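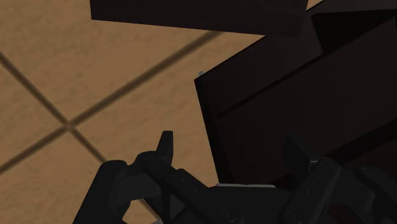
Murali Thevar told me, when I showed him the first draft of our cabling plan, that I was worrying about the wrong end of the wire. His point was that everybody measures the switch and then guesses at the run, and he wanted the run measured first. I grumbled (it meant two more evenings up a ladder) but I did it his way, and most of this section is what came out of that.

Figure 1. Simulated view with a tan tiled floor, brown grout lines and a dark board.

4.2 Voltage drop on the longer runs

So, the building. The Irbridge site has 33 powered ports spread over two floors, all fed from one cupboard on the ground floor. Most of them go to desk phones and wireless access points, and seven go to door cameras that somebody before me had put on whatever cable was left in the box. I had assumed the cameras would be the hungry ones. They weren't! The access points drew more, and they drew it in lumps, with a nice quiet stretch and then a jump whenever a room filled up for a meeting.

I logged the power at each port from the switch's own management page and then again with an inline meter at the far end, so that I could see how much was going missing along the way. Dindo Lumanlan wrote the script that pulled the switch readings, and he also spotted that I had two ports labelled the wrong way round, which explained a very odd pair of graphs I'd been staring at for most of April. After we swapped the labels we threw away the earlier readings for those two ports and took them again.

On the short runs there isn't much to say. The far-end reading tracked the switch reading closely, and I couldn't tell good cable from middling cable by the numbers alone. The longer runs were where it got interesting. Three of them went through an old patch panel on the upper floor, and every one of the three lost more than a plain run of the same length and cable type. I re-terminated one of them and left the others alone for comparison, and the re-terminated one came back into line with its neighbours. One panel is hardly a survey, I know, and I wouldn't hang a general rule on it. But if you've got an old panel in the middle of a powered link, I'd look there before blaming the switch.

The other thing I want to mention is bundling. Murali had warned me that tightly tied bundles run warm, and warm copper has more resistance, so you lose a bit more power, and that makes a bit more heat. We loosened the ties on the main bundle out of the cupboard and compared an afternoon before with an afternoon after. The change was in the direction he'd predicted, but it was small, and the cupboard door had been left open on the second afternoon, so I've kept that result out of the table. It would be worth doing properly with a temperature probe in the middle of the bundle, which we didn't have.

4.3 Choosing a power budget

In all we kept 232 readings after throwing out the mislabelled ones. What we did with them was fairly simple. For each port we took the highest far-end draw we'd seen, added the loss on that run, and summed the lot to get a worst case for the switch. It's a pessimistic figure, as the peaks never landed together in our logs, but I'd sooner be pessimistic about door cameras than have one drop out at 2 in the morning.

Dindo argued for a tighter figure based on the busiest single moment in the logs, and I can see the attraction, especially when the next size of switch up costs a good deal more. We ended up running both sums for the Kurian office as well, where the ports are fewer and nearly all phones. There the two answers were so close that the argument didn't matter. At Irbridge they were far enough apart to change which switch we would buy, and we went with the larger one. The port priorities are set on it too, with cameras first, then access points, then phones, in case we've got the sums wrong somewhere.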